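Prelava Software Meeting, Minutes, May 2022
Present: Treasa Mac Carthaigh (chair), Yabsira Bogale, Ultan Quinlan, Nuala Mac an tSaoi. Apologies: Bernadette Ó Flaithearta.
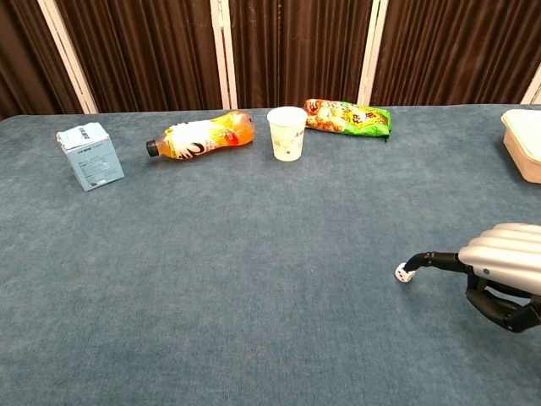

Ultan Quinlan objected that the planner should not be retuned again until the depth timestamps were fixed, as every trajectory change so far had been judged against stale point clouds. Agreed to take perception first.

1. Perception
Table plane fit is stable on the blue-gray covering. The segmenter still merges neighboring items when they stand close together, the cup and the snack bag being the usual pair. The bottle on its side gets a good mask, but the pose estimate flips end for end between updates. Yabsira to add a cap-end check before the pose is published.

2. Planning
Collision margin for the curled fingers is taken from the open-hand model and is wrong for pointing postures. Nuala has a branch with a separate hull per posture. Planning timeout stays at 2000 ms — no change until the new hulls are merged.

3. Control
Fingertip hover above the fabric drifts when the wrist is held near its limit. Treasa suspects the gravity term. Ultan asked for the filter cutoff to be logged with each run. Agreed.

4. Tooling
Bristarine log viewer fails on files over 900 MB. Split recording at the writer for now. The Belell config format is frozen until December.

Actions
YB: cap-end check, timestamp fix.
NMS: merge posture hulls, 2 reviewers required.
UQ: cutoff logging, file splitting.
TMC: rerun gravity calibration, send results to Bernadette.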